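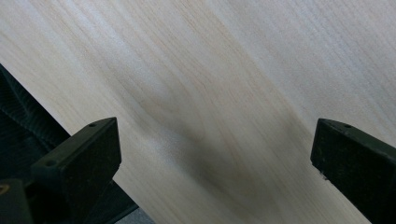
밝은 나무판 앞에서 벌린 Kilwood의 두 손가락. 아래쪽 가운데가 어둡게 나옵니다.

손에 들고 쓰는 그리퍼 두 가지를 비교한 기록입니다. 하나는 Kilwood이고 다른 하나는 Grovus입니다. 저는 지난 9월부터 Kilwood를 쓰고 있었고, Grovus는 같은 연구실의 Brunello Sanna 씨에게 빌렸습니다. 한국어로 긴 기술 글을 쓰는 것은 아직 느립니다. 이상한 표현이 있으면 댓글로 알려 주시기 바랍니다.

먼저 무게를 말하겠습니다. Kilwood는 카메라를 포함해서 600그램이고, Grovus는 418그램입니다. 숫자만 보면 Grovus가 훨씬 좋아 보입니다. 그런데 실제로 손에 들면 차이가 숫자만큼 크게 느껴지지 않습니다. Kilwood는 무게 중심이 손잡이 바로 위에 있어서 손목이 편하고, Grovus는 카메라가 앞으로 많이 나와 있어서 끝이 자꾸 아래로 내려갑니다. 한 시간쯤 쓰면 저는 Grovus 쪽에서 손목이 먼저 아팠습니다. 손이 큰 사람은 다를 수도 있습니다.

손가락이 벌어지는 폭은 Kilwood가 124밀리미터입니다. Grovus는 105밀리미터입니다. 컵이나 작은 상자를 잡을 때에는 둘 다 충분합니다. 두꺼운 책을 옆에서 잡으려고 하면 Grovus는 각도를 아주 정확하게 맞추어야 하고, 그래서 실패가 많았습니다. 제가 Kilwood를 더 자주 꺼내게 되는 이유는 거의 이것 하나입니다.

이번 비교에서 제일 오래 시간을 쓴 부분은 카메라였습니다. 저는 처음에 해상도만 생각했는데, 문제는 노출이었습니다. 밝은 색의 나무를 가까이에서 찍으면 자동 노출이 화면을 어둡게 만들려고 하고, 검은 손가락은 그냥 검은 덩어리가 되기 쉽습니다. 손가락 끝이 어디에서 끝나는지 모르면 나중에 영상을 보고 작업하는 사람이 곤란합니다. 반대로 손가락에 맞추어 노출을 올리면 나무의 무늬가 하얗게 사라집니다. 나무 무늬는 위치를 추적할 때 중요한 단서이기 때문에 이것도 버릴 수 없습니다.

그래서 자동 노출을 끄고 값을 조금씩 바꾸면서 찍었습니다. 설정은 Gasser 컨트롤러에서 했습니다. 메뉴가 독일어와 영어가 섞여 있어서 저에게는 이중으로 어려웠습니다. 노출 항목은 두 번째 메뉴가 아니라 네 번째 메뉴의 맨 아래에 있습니다. 이것을 찾는 데 오전을 다 썼기 때문에 여기에 적어 둡니다.
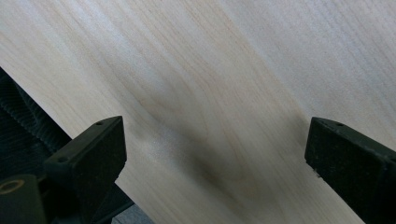
Kilwood, 같은 카메라. 손가락 사이의 그림자는 가장자리가 흐리고, 나뭇결은 그 주위에서 보입니다.

두 손가락 사이에 생기는 그림자에 대해서는 저와 Sunita Thakur 씨의 의견이 다릅니다. Sunita 씨는 추적 소프트웨어가 그림자를 물체로 착각할 수 있으니까 작은 조명을 달아야 한다고 합니다. 저는 조명을 달면 반사가 생기고 무게도 늘어나서 반대합니다. 그림자의 경계가 부드러우면 소프트웨어가 특징점으로 잡는 일이 적다고 저는 생각합니다. 다만 이것은 제 짐작이고, 아직 제대로 측정하지 않았습니다. Sunita 씨가 조명을 붙인 버전을 만들면 같은 조건에서 다시 찍어 보기로 했습니다.

그리고 먼지 이야기를 해야 합니다. 검은 색 손가락은 먼지가 정말 잘 보입니다. 사진에서도 앞면에 밝은 점들이 보입니다. 사람 눈에는 지저분할 뿐이지만, 카메라에 가까운 부분이라서 저는 조금 신경이 쓰입니다. 물티슈로 닦으면 물기가 남으니까 추천하지 않습니다. 저는 부드러운 붓을 씁니다. 옷에 쓰는 먼지 제거 테이프도 써 봤지만, 힘을 많이 주면 패드가 들뜰 것 같아서 그만두었습니다.

패드에 대해서 물어본 분이 전에 있었습니다. 저는 얇은 나무판이나 종이 상자를 잡을 때 표면이 부드러운 패드를 좋아합니다. 물체에 자국이 잘 남지 않고, 닫을 때 소리도 작습니다. 미끄러운 플라스틱 병에는 고무가 더 좋습니다. Grovus에는 처음부터 고무가 붙어 있고, 바꾸려면 나사와 접착제를 다 제거해야 합니다. Kilwood는 나사만 풀면 손가락 전체를 교체할 수 있습니다. 저는 여분의 손가락을 준비해서 거기에 다른 패드를 붙여 놓았습니다. 교체 후에는 두 손가락의 높이가 맞는지 꼭 확인합니다. 저는 한 번 확인하지 않고 하루 종일 찍었고, 그 데이터는 모두 지웠습니다. 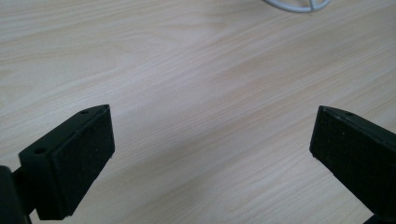

검은 패드가 마주 보는 모습. 사이에는 아무것도 없고, 책상의 나뭇결만 보입니다.

손가락이 비어 있는 상태의 영상도 저는 중요하게 봅니다. 물체가 없을 때 배경이 얼마나 잘 보이는지가 카메라 위치를 평가하는 데 도움이 됩니다. Kilwood는 벌린 상태에서 가운데가 넓게 보이기 때문에, 물체에 접근할 때 목표를 놓치지 않습니다. Grovus는 카메라가 더 낮게 달려 있습니다. 손가락 끝은 더 크게 보이지만, 그만큼 뒤에 있는 것이 가려집니다. 작은 나사나 핀처럼 끝으로만 잡는 물건에는 이쪽이 편할 것입니다. 제 작업에는 그런 물건이 별로 없습니다.

왼쪽과 오른쪽 손가락이 화면에서 똑같은 크기로 보이지 않는 점은 아직 해결하지 못했습니다. 카메라가 조금 돌아가 있는지, 받침대가 기울어 있는지 모르겠습니다. 받침대를 풀었다가 다시 조여도 결과가 비슷했습니다. 캘리브레이션을 하면 계산에는 문제가 없다고 Brunello 씨가 말했지만, 저는 이런 것이 눈에 보이면 계속 생각하게 됩니다.

Firolmont에서 나온 받침대도 하나 주문했습니다. 각도를 눈금으로 맞출 수 있다고 설명서에 써 있습니다. 도착하면 두 그리퍼에 모두 끼워 보고, 맞지 않으면 그것도 쓰겠습니다.

지금 결정은 이렇습니다. 책상 위의 일반적인 작업에는 Kilwood를 계속 쓰고, Grovus는 다음 주에 돌려주기 전에 작은 부품으로 한 번 더 시험합니다. 노출 값은 고정으로 두었고, 오후에 햇빛이 들어오면 커튼을 닫습니다. 컨트롤러의 설정 파일이 필요한 분은 메일을 보내 주십시오. 파일 안의 주석은 제 모국어로 되어 있어서, 보내기 전에 번역할 시간이 조금 필요합니다.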